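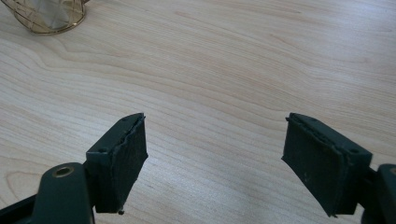 Start with what the planner assumes about contact, since that's where I part ways with the slides you saw this morning. Our grasp planner at Birnovberg gives every finger pad one friction value, the same on the left and the right, and never revisits it. Look at the top rim of these two pads, where the rubber is peeling and ragged. The model has a clean flat rectangle there. I'm not saying the peel ruins the grasp. I'm saying the software has no place to write it down.

(Pause. Somebody will ask about tactile sensing. Park it until the end.)

The numbers people quote

- Hoxha, our pose estimator, was tuned on 1000 recorded grasps. 900 of those were boxes. Say that slowly.
- Parkcombe reran the same weights in February on 28 household items and got usable poses on 11. I'd call that a fail. The release notes called it "early generalization."
- Do not show the bar chart. The axis starts in a silly place and I'll spend five minutes on it.

What perception has to get right

- Point at the amber-tinted cup with the toothbrush standing in it. You see through the cup, and a depth sensor can too, or it returns a hole. Then the brush gets fitted as a floating stick and the planner cheerfully routes a finger through the glass.
- Two hands, two grippers, one table. Vokside logs each side on its own clock. Ask how the streams get aligned. The last answer I got was "afterward," and I still want to see the script.

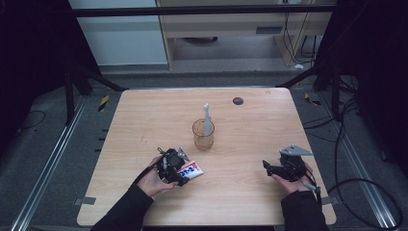
What I would want before believing the demo

- Per-pad friction, refreshed on a schedule, stored with the recording.
- Failures in the same folder as successes, same format.
- Clear objects scored as their own group - no averaging them in with cartons.
- One replay run by a team that didn't write the planner.

If time is short, skip to the replay point and take questions there.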